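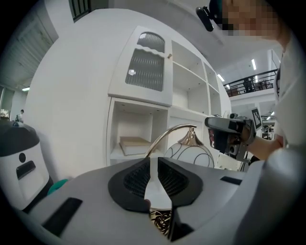 August
By hundale_tooling

1/ Spent this week on Hastier, our tool for turning two-handed demonstrations into something a policy can train on. Mostly it throws things away. I am getting attached to the reject folder.

2/ The inbox for this round was 1,073 episodes. After the first pass Hastier had kept 656 of them and looked very pleased with itself.

3/ Then I read the reject reasons. 116 episodes were listed as "OTHER". I wrote that category. I have no memory of what I meant by it.

4/ Most of OTHER came down to clocks. Each gripper stamps its own video, and we line the two streams up afterward. If they drift by more than 5 frames, the left hand starts reacting to things the right hand hasn't done yet. Great trick. Terrible training data.

5/ The fix was to stop estimating one offset per episode and fit offset plus drift. Two numbers where there used to be one. It took me until Friday to type the second number.
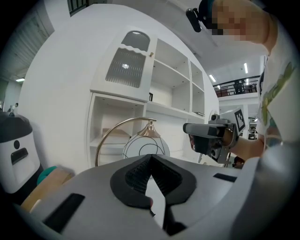

6/ Relative pose between the hands is the other half of the job. SLAM gives each gripper its own trajectory, and small errors in both add up to a large opinion about where the other hand is. So when one camera can see the square marker on top of the other gripper, we use it as a constraint. Tilted like it is there, it still has to be undistorted before the corners mean anything. My first version skipped that step and confidently placed the second gripper inside a wall.

7/ Marker detections now get a weight based on how far they sit from the image center. Out near the rim of a fisheye lens, a corner can be a couple of pixels off and the solver will believe every one of them.

8/ Shiny stuff is its own hobby. Dalisay, our feature tracker, loves a highlight on metal. It locks on, the gripper moves, the highlight slides along, and the tracker reports that the world has rotated. I now drop any track that disagrees with the IMU – crude, cheap, staying in.

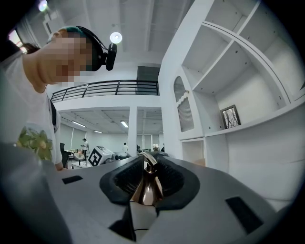
9/ Next up is Stovell, the replay viewer. It plays both streams side by side with the gripper width plotted underneath, so you can see whether a grasp in the log lines up with a grasp in the video. It also crashes if you scrub backward. I have learned to watch things forward.

10/ Rerunning all the rejects overnight with the drift fit on. OTHER has been deleted from the enum and replaced with four proper reasons, plus one called MISC.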